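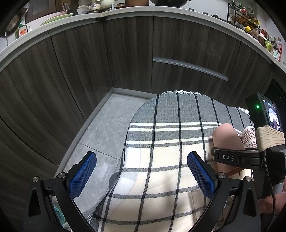 Fig. 7. Gripper tool with both fingers open and the textured pads facing each other, checked cloth behind.

Search the manual
Enter a part name or keyword

Hand-held gripper: checking and changing the finger pads

September 3, 2025
By Quintero Workshop Support

This section covers the blue finger pads and the linkage on the Jadon hand-held gripper. Do the check before each day of cloth work and after any drop. For the trigger cable, see the Basix handle section.

You will need:
- the 7 mm driver from the tool roll
- a soft brush and a lint-free wipe
- a pair of new pads, same batch
- a small tray for screws

CAUTION: Switch off the tool and unplug the cable before putting your fingers between the pads. The linkage can close without warning when power returns.

Checking the pads

1. Hold the tool with the camera facing away from you and let the fingers open fully.
2. Look at the raised grid on each pad. Brush out lint and thread. Towels and fringed cloths shed the most, and the fluff packs down into the grid.
3. Press each pad with a thumb. It should not slide or lift at the edges.
4. Close the fingers by hand, slowly. The pads should meet flat along their whole length. If one corner touches first, go to "Squaring the fingers".
5. Change both pads if the grid is worn smooth anywhere, or after 800 hours of use, whichever comes first.

Changing the pads

1. Peel the old pad from the back of the finger forwards. Do not lever it off with a blade.
2. Wipe the finger clean and leave it to dry for 30 minutes.
3. Fit the new pad, grid side inwards, and press it down from the middle.
4. Repeat on the other finger. Never run one old pad with one new one - the grip will pull to one side and drag the cloth.

Squaring the fingers

1. Slacken the round pivot screws beside the fingers by a quarter turn. Leave the outer pair alone.
2. Close the fingers on a folded sheet of paper and hold them there.
3. Tighten left and right in turn, a little at a time.
4. Open and close the fingers by hand. If the movement is stiff, back both screws off slightly and try again.

NOTE: Do not oil the pivots. Oil creeps on to the pads and marks fabric.

Before you start recording

Plug the cable in, switch on and wait for the Ilis preview to appear. Both fingers must show in the view. Dark, rounded corners and bent straight lines are normal for this lens and need no adjustment. Pick up one edge of a cloth, lift it clear and put it down again. If it slips, clean the pads once more before fitting new ones.

Log the pad change on the tool card, with the batch number.

Last updated: March, revision 7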